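Rapport de projet - Règles de bonne conduite pour un bras sur table partagée

Le règlement de l'atelier d'Endville compte 26 articles. Aucun ne parlait de gobelets, nous avons donc comblé cette lacune.

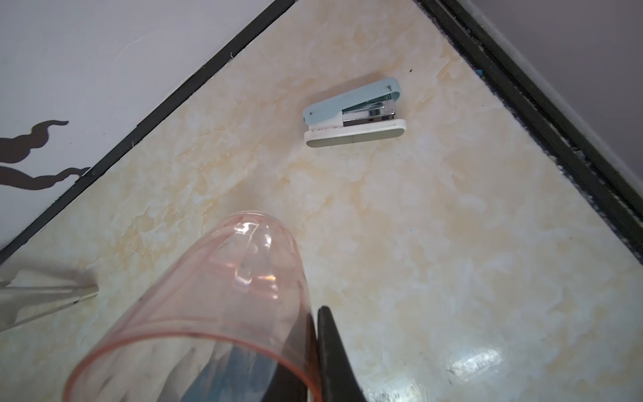
Par Stilter, groupe 2 - 4/22/23

Première règle : ce qui ne sert pas à l'essai quitte la table. L'agrafeuse couchée sur le plateau marbré n'a pas encore lu le texte. Deuxième règle : vitesse limitée à 50 % dès qu'une pince tient du plastique. Le groupe d'octobre proposait davantage - paix à ses gobelets.

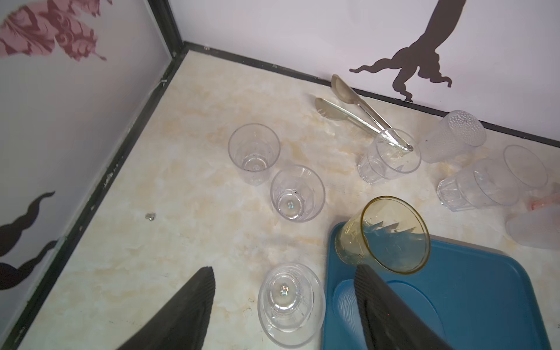 Fig. 2 - Verre ambré couché sur le plateau bleu, gobelets sur la table.

Troisième règle, encore débattue : noter la position des objets renversés avant de les redresser.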